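Board Testers Wanted at Fevis

Last updated: November

Do you like fitting things together? Fevis is looking for 20 people to try out the Dunirley set, our peg-and-hole assembly boards, before the next version goes to schools and hobby clubs. You don't need any experience, just a bit of patience and a willingness to tell us when something feels wrong!

Each session lasts 114 minutes, with a 15-minute break in the middle (we bring the snacks). You'll sit at a table with one board and a tray of parts, build the layout on the card, take it apart and build it again a different way. Afterward we chat about which pieces were fun to place and which ones drove you up the wall – we really want to hear about those.

The layouts change from session to session. Some use tall upright blocks set close together, so there isn't much room for fingers, and others mix in a gear or a few raised plates.

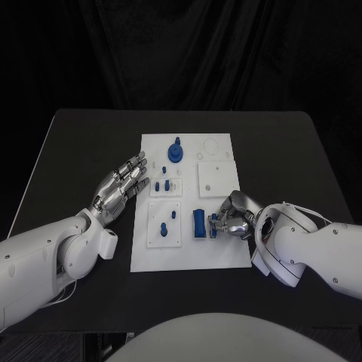

You can come once or several times, mornings or evenings, and left-handed builders are especially welcome. Anyone 18 or over can apply. If small parts are hard for you to pick up, please apply too, and tell us what seating or lighting works best.

To sign up, send a few lines about yourself to the Dunirley desk at Fevis and say whether mornings or evenings suit you. We answer every message!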